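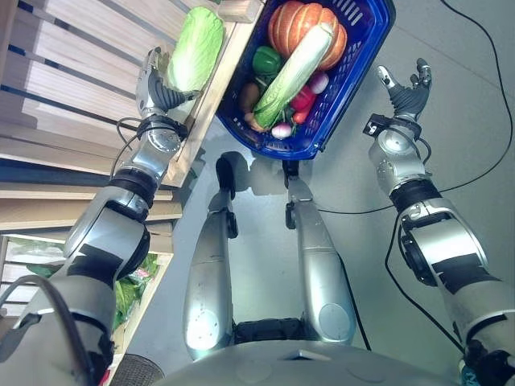 # Teaching a two-handed robot to pick up a cabbage

If you have been following along since November, you know that the shopping job is the one I have been putting off. Boxes are easy, and so are cans. A napa cabbage is long, a bit squashy, heavier at one end than the other, and dressed in leaves that would love to come away in your fingers. So pour yourself something warm and let's take it slowly, the way Thư Châu made me take it the first time I tried this in the Stedville workshop.

## Before you switch anything on

Set up a low shelf on one side of the robot and a basket on the floor in front of its feet. We use a slatted wood shelf with real vegetables on it and a plastic shopping basket. I know plastic produce is tempting (it keeps forever!), but it's too light and too slick, and you'll end up tuning for the wrong thing.

Then look at your cables. Ours run across the floor, and I have gotten into the habit of walking the whole length of each one before a session. Give the wrist wires enough slack for a full turn of the hand, and keep that slack away from the finger joints. Holger Midtbø tapes his down every few inches. I don't, but he has had fewer repairs than I have, so make of that what you will.

## Setting up the grasp

1. Start the Hurkano controller and load your hand profile. If you're building on Druvar, the profile sits in the same folder as the arm limits.
2. Drop the finger closing speed to 16 percent. It will feel painfully slow. Leave it there for the whole first session.
3. Set the grip limit to 100 on the controller's scale. Mine came set to 633, and that is how we ended up with coleslaw.
4. Park the free hand open and well out to the side. It needs to stay clear of the shelf while the other one works.
5. Tip the head down until the camera has the working hand and the basket in view together. You'll get a good look at the robot's own legs too, so mask those out if your tracker gets confused by them.

## Bringing the hand in

Come in from the side with the fingers half open, and aim low on the cabbage, closer to the thick end. That's where the weight is. If you grab it by the leafy end it wants to swing, and then you're chasing it with the wrist.

Let the fingers touch first -- just touch -- and pause for a second or two. Jae-hoon Hwang added this pause to our script and I was grumpy about it for a whole evening, but it lets the cabbage settle against the slats before the squeeze begins. Now close the rest of the way and lift straight up by an inch. Hold it. If it slides, set it back down, raise the grip limit by a small step and try again.

## Over to the basket

Move out from the shelf before you move down, or you'll clip the edge. Lower the cabbage until it's resting on whatever is already in there, and only then open the fingers. A big pumpkin makes a nice firm landing spot, though things do like to roll off it.

Save your log after every run, even the bad ones. Nhung Trương went through all 3,519 lines of mine and found a wrist offset I'd had backward for weeks. Once you have a few clean lifts in a row, bump the closing speed up a little and go again. Peppers are next, and I'd start with the biggest one you can find.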